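4. Cords at Rest

The survey at the Ditton and Nunley sites covered 400 work surfaces and recorded 1002 cords that were attached to nothing at one end or, in the more relaxed rooms, at both. We call these resting cords. The people who shared the tables with them used other terms, which were coded separately.

Resting cords gather in the middle of a table. We had expected the edges, on the theory that people push away what they are not using. In practice a cord is put down where the hand happens to be, and a second cord is put down on top of it for company. Figure 1 shows a typical central deposit: coiled gray cable with some black wire mixed in, and a small black power adapter off to the left.

Figure 1. Central deposit, gray and black, on a pale mint-blue top.

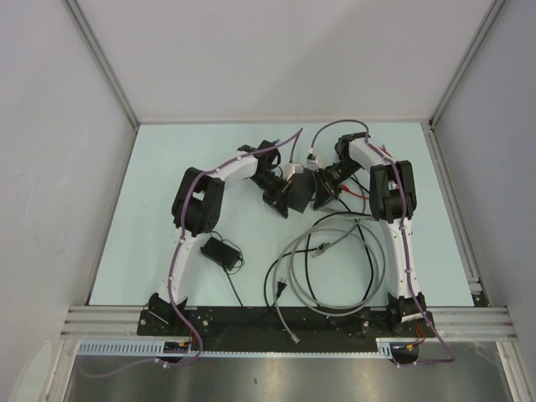
Tamsin Okrent
Research Associate, Workplace Studies, Jodmont

4.1 Coils and tangles

A coil and a tangle differ mainly in the optimism of the observer. Our first coding sheet kept them apart, and the two coders agreed so rarely that we merged the categories on a Thursday and felt better at once. The revised sheet asks only whether one end can be found without lifting anything. For the gray ethernet cable in Figure 2 the answer is yes, as its plug hangs over the front edge. The adapter's black cord is scored separately, as a loop beside the brick that then runs down toward the front.

Cords that had been fastened along something were left out of the count. The purple cables in Figure 2 have a route and in places clips to hold them to it, and a cord with a route is no longer at rest in our sense - it has been given a job. Excluding such cords lowered the totals at Nunley and caused some bad feeling there.

Figure 2. Deposit with one findable end, at the front edge.
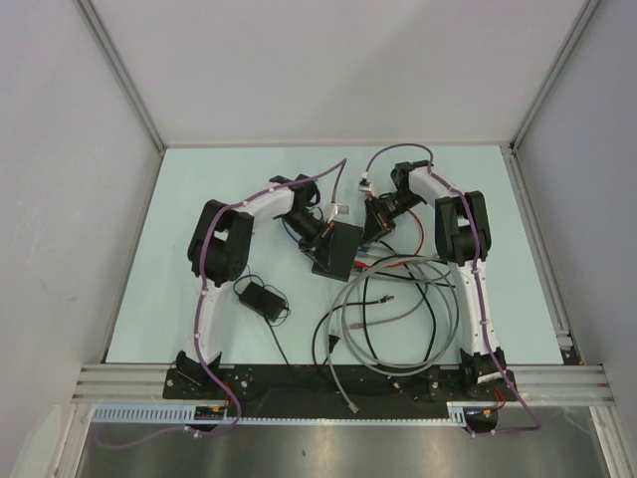

4.2 Names on things

The cords were hard to sort partly for lack of anything to read on them. Of the 1002, only 70 carried a label, and several of those labels said "spare." Larger items did much better. A name molded into a housing cannot peel off or end up stuck to a sleeve, and it needs no decision from the owner. In Figure 3 the word MERCURY is raised in the same dark gray as the surface it stands on, beside a panel of small round holes. It can be read when the light catches it, and we scored it as a full label.

We therefore propose that resting cords be tagged before they are stored, at the plug end, in a color other than the cord's own. The Bergmann rooms tried this in April with a box of 100 tags.

Figure 3. Molded name, same color as its ground.
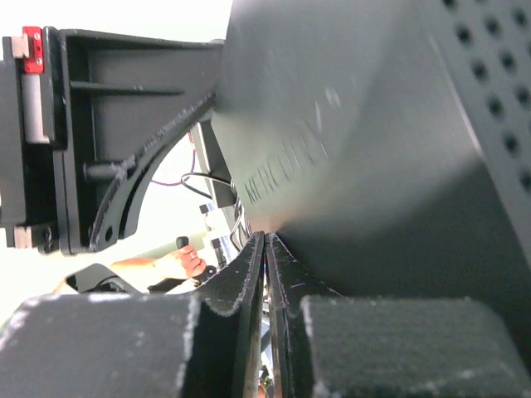

One reader of an earlier draft objected that a tagged cord is still on the table, and that a drawer would have cost less than the tags. We accept the point about cost. Drawers were outside the scope of the survey, but we opened a few at Ditton while waiting for the coders to finish, and the contents would have needed a coding sheet of their own.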